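Keys, Leases and Long Winters: Zdeňka Malý on Running Flalach Court

By Shuk-fan Choi

Zdeňka Malý has managed Flalach Court for 23 years. The building has 105 apartments on the north side of Allatby, most of them one- and two-bedroom units, and she keeps an office on the ground floor next to the mail room. The door was open when I got there, and it stayed open the whole time we talked. Two tenants stopped in, one to drop off a check and one to ask when the laundry room would be painted.

"September, I hope," she told him. After he left she wrote it on a pad.

Malý did not plan on a career in rental property. She was keeping books for a plumbing supply company when the previous manager at Flalach Court quit in the middle of a heating season, and the owners, the Šimek family, asked her to fill in until spring. "I said I would do it for one winter," she says. "Then it was July and I was still there, and they gave me a raise."

The Šimeks still own the building. Malý says that makes a difference in how she can work. When a boiler fails she calls one person, and that person can approve the money the same day. At a building she once helped out at across town, a repair over a few hundred dollars had to go to an office in another state, and the tenants used space heaters for nine days while the paperwork moved.

I asked what renters get wrong when they look for an apartment.

"They come at two in the afternoon," she says. "Everybody is at work. It's quiet, the sun is in the living room, the parking lot is half empty. Come back at seven at night. Listen to the hallway. See if you can park."

She also thinks people spend too much time on the kitchen and not enough on the windows. She tells visitors to open and close every one of them, including the one in the bathroom. A window that sticks in summer will usually leak air in winter, she says, and the tenant pays the electric bill.
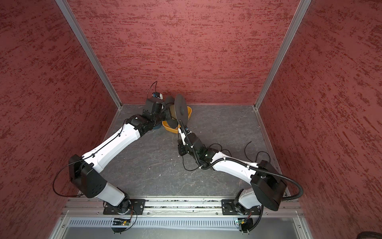 Vol. 27, No. 4

Rents in the building have gone up, and Malý does not pretend otherwise. A two-bedroom on the top floor now goes for $2,072 a month, with heat and water included. She remembers when the same unit was less than half that. Property taxes and insurance account for most of the increase, she says, and the roof accounts for the rest.

"People are angry when they get the renewal letter, and I understand it. I rent too. I don't own my place." She sends the letters out 90 days ahead, a month earlier than the lease requires. A few tenants use the time to look elsewhere. Some of them come back and sign.

Last year the owners moved rent payments and repair requests to an online system called Sustomer. Malý was against it at first. She had a wall of paper folders, one per apartment, and she knew where everything was. She has come around on the repair side, where tenants can send a picture of a leak and she can decide whether it needs a plumber that night. She is less sure about the payments. Several of her older tenants still bring a check to the office, and she enters it for them.

"The computer sends a late notice at midnight," she says. "I would not call someone at midnight. So I asked them to turn that off, and they did."

The part of the job she likes least is the security deposit. She walks through each apartment with the tenant on move-out day and fills in a form while they are both standing there. Nail holes are fine. Burn marks on the counter are not. She has had arguments over carpet that lasted longer than the lease. Her advice is to read the move-in form before signing it and to add anything that was left off, even a scratch on a closet door.

Evictions are rare at Flalach Court. Malý would rather set up a payment plan, and she says most people who fall behind catch up within three months if somebody talks to them in the first week. "If I wait until the second month, they stop answering the door."

She will turn the keys over to someone else eventually, though she has not picked a date. The Šimeks have asked her to train an assistant first, and she has interviewed four people. One of them she liked very much, but he wanted to work from home.

The laundry room will be painted pale yellow. The tenants voted.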